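Projects / Vornorier / Gallery / Wrist-view tool grasps

This site uses cookies to remember your language and display settings. Accept / Manage settings

Wrist-view tool grasps

Vornorier is a project on small hand tools held in a two-finger gripper. The work is done at Kulteo by Cecilia Fiadzo and Zuweira Korletey. This gallery page covers the in-hand pose stage, in which the system decides how a tool is sitting between the fingers before it tries to use it. The longer notes come first.

The problem

A planned grasp and an achieved grasp are rarely the same. The planner asks for a tool to be held at a given point on the shaft and at a given angle. When the fingers close, a thin tool can rotate about the contact line, slide along it, or tilt toward one pad. With a thick, symmetric object the error often does not matter. With a hooked or forked tool it does. A few degrees of rotation moves the working tip by more than the width of the slot it has to enter, and the error grows with the distance from the fingers to the tip.

Two common ways around this are a fixed camera that the arm visits after each pick, and a mechanical jig that pushes the tool into a known pose. Both cost time and both need floor space near the arm. Vornorier uses neither. The pose is estimated from the wrist camera alone, at the pick location, with whatever happens to be behind the tool left in view.

Method

The estimate is made in two parts. The first part is segmentation. A network called Nulletent labels each pixel as finger, gripper body, held object or background. The gripper body is nearly constant in the wrist view, so its outline is used as a check: if the predicted body mask does not match the stored one, the image is rejected and another is taken. The fingers move along a single axis, and their expected masks are computed from the reported opening.

The second part fits a planar outline of the tool to the held-object mask. The outline comes from a flatbed scan made once per tool. The fit has three free values: rotation in the image plane, travel along the shaft, and a scale term that absorbs small changes in distance to the lens. Tilt toward or away from the camera is not fitted directly. It shows up as a mismatch between the two sides of the outline, and if the mismatch is above a threshold the grasp is marked as tilted and the arm puts the tool down.

Motion is handled by Aidoo, our in-house controller. After a pick it holds the arm still, requests one image, waits for the estimate, and then corrects the tool frame before moving on. No second image is taken unless the body check fails.

Tool set

The set has 26 tools. Most are molded plastic, with straight shafts and one working end. They were chosen for thin sections, matte surfaces and weak texture, which are hard for feature matching. Several are close to mirror images of themselves until the last part of the tip, so the fit must see the tip to tell one side from the other. Tools with moving parts were left out. So were tools shorter than the fingers, for which most of the outline would be hidden.

Each tool was picked 60 times. Starting angles were spread over the full circle and the grasp point was varied along the lower part of the shaft. Loose cloth was placed on and near the table during the runs and moved between sets. The first sets, recorded in July, used a bare table and are reported separately. They should not be pooled with the later ones.

Results

On the bare table, the fit found the correct side of the tool in nearly every grasp that passed the body check. With cloth present, performance fell, mainly for two reasons. Folds in the fabric produce long, narrow shaded regions that the network sometimes labeled as part of the shaft. Fabric edges that ran parallel to the shaft and close to it pulled the rotation estimate toward themselves.

Adding cloth to the training images removed most of the first error. The second was reduced by a change to the fit. Edges more than a set distance from the finger contact are now weighted by how well they join up with the part of the tool at the contact. A detached edge, even a strong one, carries little weight under this rule. Median rotation error across the cloth sets dropped by about 27 percent. Travel along the shaft did not improve. It depends almost entirely on finding the end of the tip, and the weighting has little effect there.

The remaining failures are mostly tilts that fall just under the threshold. Lowering the threshold catches them but also sends a large number of usable grasps back to the table. Korletey has tried a threshold that varies with shaft width – wider tools tolerate more tilt before the outline changes – but the values were tuned by hand and we do not yet have a principled way to set them. Finger wear is a second open item. Scuffed pads change the finger mask slightly, and the stored masks have to be refreshed when pads are swapped.

Reading the wrist view

The camera is fixed to the wrist, so the gripper always occupies the same part of the image and the tool points away from it. Grasps low on the shaft leave the most outline visible and are preferred for estimation, although they are the least stiff.

Gallery

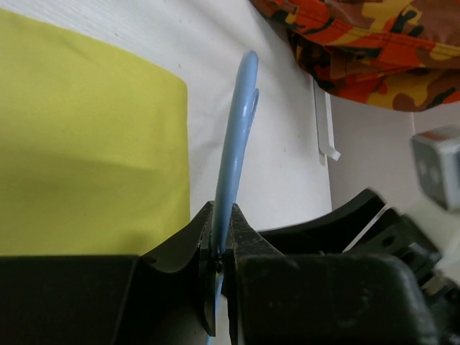

Side ambiguity is the main reason the fit is not allowed to stop at the shaft. A straight length of plastic constrains rotation well and says almost nothing about which way the tool is facing. On the light blue tool, the second narrow prong branches off to the right just below the rounded tip, and the small notch between the two points is enough to settle the side. The shaft leans slightly left toward the fingers, and its widening gives the fit a weak cue for travel. The yellow-green cloth on the left and the camouflage fabric at upper right are typical background for the cloth sets; the tip falls on plain white tabletop between them, which is the easy case for segmentation. Harder cases have a fold or seam directly behind the notch.

Related items
Vornorier: outline scans and file format
Aidoo controller notes: hold, request, correct
Nulletent label definitions
Pad replacement and mask refresh procedure
Bare-table sets: summary of results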